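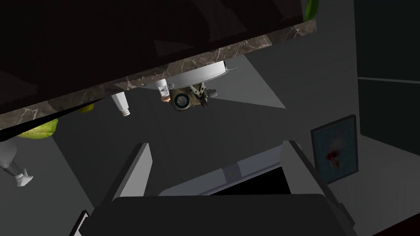

Figure 3. Simulated kitchen task in the Barnholm evaluation kit, rendered from the wrist view of the right gripper.

4.2 Kitchen tasks in simulation

The second part of our review covers the simulated kitchens that ship with the Barnholm kit. We bought the standard license in March and ran it without changes to the default rendering or physics settings. The kit includes 18 kitchen layouts and a task editor named Skutorby, which places objects on counters and writes out a start state for each episode. We used 100 start states per policy and kept the same random seeds for both policies under test.

Figure 3 shows the kind of wrist view the policies receive. The two paddle fingers take up a large share of the lower part of the image, and the dark face of the countertop fills most of the upper part. Objects such as the white dish and the green fruit are visible only near the marble edge. A policy that relies on the wrist view alone has little to work with in a state like this one, and we therefore report results with and without the head camera.

The vendor's guide recommends 600 control steps per episode. We kept this limit. An episode counts as a success when the target object rests inside the goal region and both grippers are clear of it. Skutorby checks the condition at every step and ends the episode as soon as it is met. We found the check to be reliable for rigid objects with a simple outline. For handled items it was stricter than the guide suggests, and a few placements that we would have accepted were scored as failures. We left the scores as they were.

Setup was simple. One author (Salma Tazi) installed the kit on a lab workstation in an afternoon, and the sample tasks ran on the first try. Adding our own objects took longer. The importer expects a separate collision mesh for each part, and its error messages do not say which part is at fault. Support answered our two tickets within a day - the second answer included a patched importer that we used from then on.

Rendering quality was good enough for our purpose. Marble, metal and painted surfaces are easy to tell apart, and lighting varies across the walls in a believable way. Dark counters remain a weak point. Their broad faces show very little shading, and our depth estimator often returned flat or missing values there. The Rostami kit, reviewed in Section 4.3, lets the user raise the ambient light for each room. Barnholm has one global setting, which also washes out the lighter surfaces when it is turned up.

In total we logged 2,062 episodes with Barnholm, including pilot runs and the repeats needed after the importer patch. Pilot runs are left out of the success rates in Table 2. The episode logs use the open Waltness format and can be replayed without a license, though the kitchen assets themselves cannot be shared.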